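Notes for Unit 4, Light and Surface. Bring a pencil, a sheet of plain paper and something shiny that you don't mind passing around.

## Why things look shiny or dull

Last unit we followed light on its way out of a lamp. Now it finally hits something, and this is where I think the whole course gets good!

There are two basic things a surface can do with the light it sends back. It can send it off in one direction, at the same angle it came in (specular reflection), or it can scatter it all over the place (diffuse reflection). Nearly everything you own does a bit of both. A beam that arrives 30 degrees from the perpendicular leaves a flat mirror at 30 degrees on the other side. Send the same beam onto chalk and it leaves in every direction at once, so the chalk looks much the same wherever you stand.

Paper is a lovely diffuser. Under a microscope it's a mat of fibers, and light bounces between them many times before it gets out. That's also why shadows on paper have such soft, readable shading, and why people who draw learn on matte objects first.

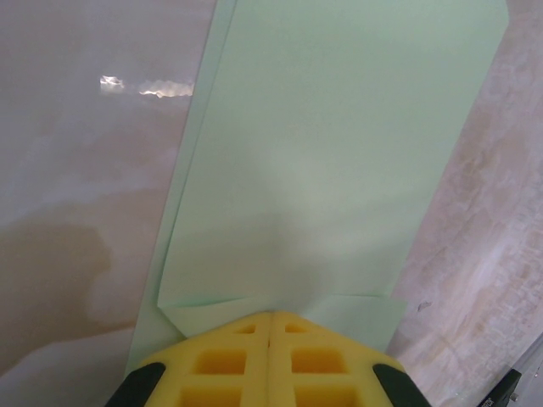

*Matte on glossy: pale green paper on an off-white tabletop.*

Color comes in here too. The light that has wandered among the fibers has had a chance to be partly absorbed, so it picks up the color of the dye. Light that bounces straight off a clear coating usually hasn't, and so the bright spot on a red apple is white under a white lamp. Red light sits near 700 nanometers at the long end of what we see, and the apple's skin sends back plenty of that and soaks up most of the rest.

Try it: crease your paper and hold it under one lamp. Turn it slowly. The two sides of the crease change brightness separately, and you can make one vanish into the other if you find the right angle.

## Polish, gloss and the shape of a highlight

Polishing removes bumps. Once the bumps left over are small compared with the wavelength, the surface starts acting like a mirror, even if the stuff underneath is cloudy or patterned. You then get two pictures stacked on top of each other, the material and the reflected room.
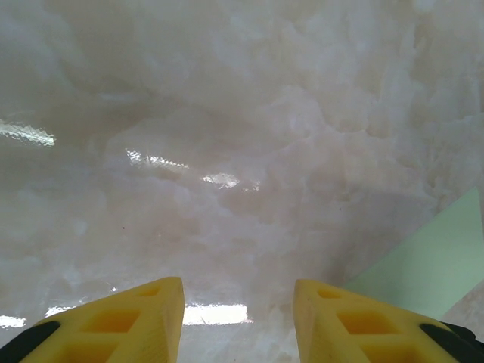

A highlight is a picture of the light source, and its shape tells you about both the lamp and the polish. A small bulb gives a dot and a window gives a bright four-sided patch. The long white streaks across the cloudy cream and pink surface come from overhead fixtures, and the one over by the left edge is slightly rippled, a good hint that the polish isn't perfectly even. I love this trick, and car body shops use a version of it: look at the reflection of a straight tube and any dent bends the line.

Highlights also move when you move. Veins in the stone stay put. If you can't tell a pale vein from a reflection, step sideways.
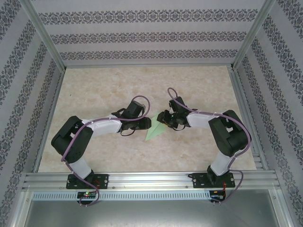
## Lightness is relative

Take the handheld Plonex meter to the window, then to the back wall. Our reading at the window was 2,388 lux. At the back of the room it was 36. Your eyes hardly complain! White paper still looks white in both spots, and black cloth still looks black, though the cloth by the window may be sending you more light than the paper does at the back.

Your visual system is comparing neighbors. It cares a great deal about ratios across an edge and much less about the total amount.
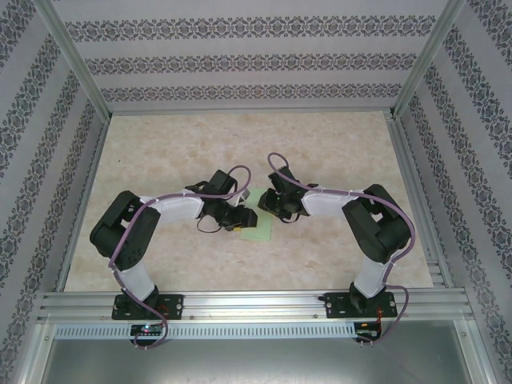
Contrast between touching areas does most of the work when we pick out shapes. Painters call it value structure, and you can practice on anything with strong darks and lights. Squint at the two arms and the black joint housings and the white links separate right away, while the marble pattern on the beige floor melts into one middle tone. Sketch those three values as flat patches with no outlines and see how much of the object survives.

**Before next time**

- Read the Lelano packet on shadows, up to the section on colored lamps.
- Draw one shiny object twice, from two seats. Mark only the highlights that moved.
- Find a surface that looks matte from above and shiny at a low angle. Tabletops and book covers are good hunting grounds.
- Bring back the Plonex meter if you borrowed it.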